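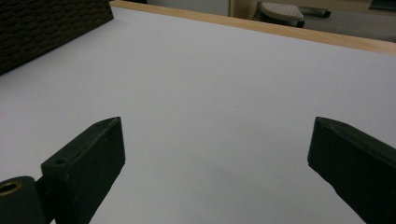
Bench and gripper check, packing room
Checked by: Pantelis Ververidis
Date: 14 September 2024

1. Gripper fingers -- PASS, keep an eye on it
A few small pale scuffs and chips in the dark coating on the left one, light scratches on the right. Cosmetic, I reckon. I'd still like the spare pair out of the Groker drawer before February.

2. Bench top -- PASS
One or two tiny specks near the middle, nothing I'd lose sleep over. Please keep wiping it down at changeover, even if Nilia did it an hour ago!

3. Baskets -- PASS
Dark woven one is fine up in the far corner. Leave the middle clear, the arm needs it.

4. Floor past the bench -- ACTION
Low stool with the grey top should live under the shelves. I know we all sit down more now the arm does the lifting (my back is thrilled), but it's still a walkway.

5. Stop button -- PASS
Tested 2 times, 30 minutes apart. Good both times.

6. Job rotation -- ACTION
The log says 1,227 picks since the last check, and whoever's on watch gets glassy-eyed well before that. Can we swap every 300 picks? Michailidis used to chat all day while packing and now he just stares at a light -- he asked me to write that down, so I have.

7. Training cards -- FAIL
Pisov's has lapsed. No clearing jams until it's renewed, sorry mate.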